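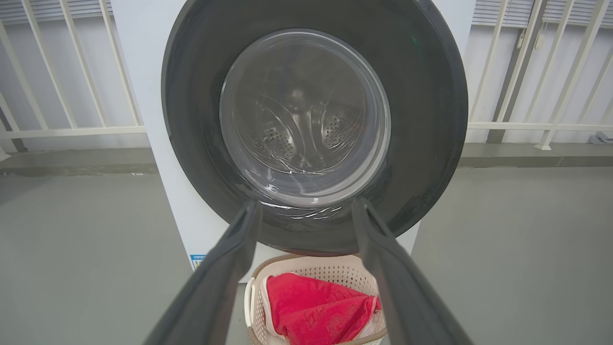 I've spent most of this week rewriting our house rules for the laundry task, and I promised a few of you I'd put them up once they'd stopped changing every five minutes. They've nearly stopped!

Rule one is the oldest and still the one we break most. Fingers fully open before the arm goes anywhere near the door. The old Jelier notes let you open them on the way in, and we lost 3 door seals that way in April (my fault, two of them).

Next, the basket goes straight under the door, same place every run, and you check it before you press start. Not while the arm's moving. I know it's only a nudge with your foot -- don't.

Then there's speed. We cap it at 100 mm a second near the glass, which feels painfully slow when you've got a whole pile to get through, but I've come round to it. Everyone at Rostach wanted it faster and everyone at Rostach has now had a turn at cleaning up.

The bit I'm still unsure about is sign-off. Wornari has one person set up and a different person check, and I like that a lot, only there are mornings when it's just me and the kettle. For now I'm writing both names in the log when I can and leaving the second box blank when I can't. If you've found a better way, drop it in the comments and I'll try it on the next batch.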